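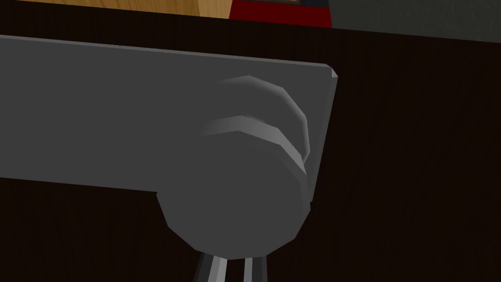 Marisa Farina 在书面意见中提出，把旋钮换成压杆之后报修减少，未必说明压杆更好用，也可能只是住户对新装的五金比较宽容，小毛病不愿意报。她还指出，报修单由管理处代填，“松动”和“下垂”两个词在不同填单人手里含义不一，合并统计之前应当先核对原始措辞。这两点意见我们都接受，本节据此改写。

4.2 报修记录与入户访谈的对照

Brullanari 住宅区的室内门原先统一使用圆形旋钮，翻修时分批改为压杆执手。更换按楼栋推进，没有随机分组，因此前后对比只能说明趋势。我们从管理处取得与室内门五金有关的报修单962份，时间覆盖翻修前后各一段，长度相同。报修单上有楼栋、房间用途、故障描述和处理结果四栏，其中处理结果一栏空缺较多，本文没有使用。

故障描述按原始措辞重新归类。凡写“松”“晃”“掉螺丝”的归入固定不良；写“耷拉”“不回位”“下垂”的归入回位不良；写“拧不动”“打不开”“卡”的归入操作费力；其余归入其他。一张单子写了两种故障的，两类各记一次。重新归类由两名作者分别完成，意见不一致时回到原单讨论，仍无法判定的放入其他。

归类之后，操作费力一类在翻修后明显减少，回位不良一类则有所增加。后者在旋钮上几乎不出现：旋钮即使回位弹簧疲劳，外观上也看不出来，住户不会因此报修；压杆一旦回位不足，杆身偏离水平，很容易被注意到。因此，回位不良的增加有一部分应归于可见性的变化，不能全部看作产品质量问题。固定不良一类前后差别不大，但在卫生间门上略多，与前人关于潮湿房间木门的零散记述相符。

报修单反映的是住户愿意开口的那部分问题。为了弥补这一缺陷，我们对63户做了入户访谈，其中17户家中有手部力量较弱的成员，包括关节炎患者和术后恢复者。访谈不使用评分量表，只请受访者讲述一天当中会用到哪些门、用哪只手、什么时候觉得不便。访谈记录由受访者过目后再行整理。

手部力量较弱的住户对压杆的评价普遍较好，理由也比较一致：可以用前臂或肘部下压，手里端着东西时不必腾手。有一位受访者说，换了执手以后她才重新开始关卧室的门，以前嫌开门麻烦，一直敞着。相反的意见主要来自有幼儿的家庭。旋钮对幼儿来说难以转动，起到了一定的阻拦作用，改成压杆以后，厨房门和储藏间门失去了这层阻拦，家长只好另装搭扣。翻修方案中没有讨论过这一点。

安装高度是另一个争议较多的问题。施工图规定执手中心距完成地面900毫米，但部分楼栋在翻修中加铺了地面层，门扇却沿用旧孔位，实际高度因此低于图纸。受访者很少直接提到高度，多数说的是“要弯一点腰”或者“手腕别着”。我们在整理记录时没有把这类说法换算成高度偏差，因为同样的高度对不同身高的人感受不同，身高资料又没有采集。

4.3 门扇与执手的明度差别

访谈中反复出现的一个话题是夜间找不到执手。旧门为浅色油漆门，配黄铜色旋钮，走廊关灯以后仍可依稀分辨。翻修以后，不同楼栋选用了不同的门扇饰面，明度差别相当悬殊。浅色执手配深棕色门扇的组合见图4，这种组合中执手的底座和杆身都比门面亮得多；另一种组合是深色执手配深色门扇，多见于后几批楼栋，由供应商 Brondier 统一配货。

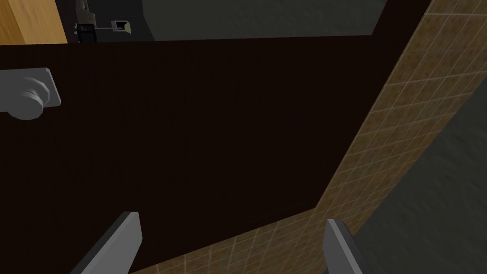 采用后一种组合的住户，提到夜间摸索门面的比例较高，尤其是起夜频繁的老年人。他们往往先摸到门框，再沿门框边缘向内寻找。有的家庭在执手附近贴了浅色胶带，也有的整夜开着走廊灯。贴胶带的做法在管理处的巡查记录里被列为“住户自行改动”，要求恢复原状，我们认为这一要求值得商榷。

需要说明的是，明度差别的作用依赖于残余照明。在完全无光的情况下，颜色搭配没有意义，此时起作用的是执手位置是否统一。Brullanari 的户型中，卧室门与卫生间门的开启方向常常相反，同一条短走廊里执手时而在左、时而在右，受访者对此的抱怨不少于对颜色的抱怨。门的开启方向在翻修中没有改动的余地，但在新建项目里完全可以事先考虑。

此前 Wadetti 项目的调查曾把“对比强”与“美观”放在同一道题中，让住户二选一，结果多数人选了后者。我们没有沿用这种问法。把两者设成对立选项，等于预先认定对比强的搭配不美观，而我们的访谈里并没有这样的说法。不少住户对浅色执手配深色门扇相当满意，谈到外观时用的是“干净”“清楚”一类的词。也有人嫌浅色表面容易显出手印，这与清洁习惯有关，应当单独讨论。

住户意见进入翻修方案的途径也影响了结果。饰面样板于1999年2月20日（星期六）在底层活动室展示，到场者多为白天有空的住户，样板又摆在强光之下，深色门扇与深色执手之间的差别在那种照明中是看得出来的。搬到没有窗的内走廊以后，两者就很难分开。Myung 区后来的做法是把样板直接装在样板间的走廊里，晚间也开放参观，意见表与 Brullanari 的相比有较多关于可辨认性的内容。两处的住户构成不同，这一差异只能作为线索。

4.4 资料的局限

报修单的填写习惯在研究期间有过一次变化。七月起管理处改用新表格，故障描述由自由填写改为勾选加备注，勾选项中没有“不回位”，填单人多把它勾在“其他”里，再在备注中写明。我们逐份查看了备注，但备注空白的单子无从还原，回位不良一类因而可能偏低。

访谈对象通过楼门口的告示招募，愿意参加的人本来就对翻修有话要说，满意和不满意的两端都可能被放大。租期较短的住户几乎没有参加，他们没有用过旧旋钮，其意见本可以用来检验 Farina 所说的宽容效应。下一节讨论更换成本时，仍只使用长期住户的资料，短期租户的部分留待补充调查。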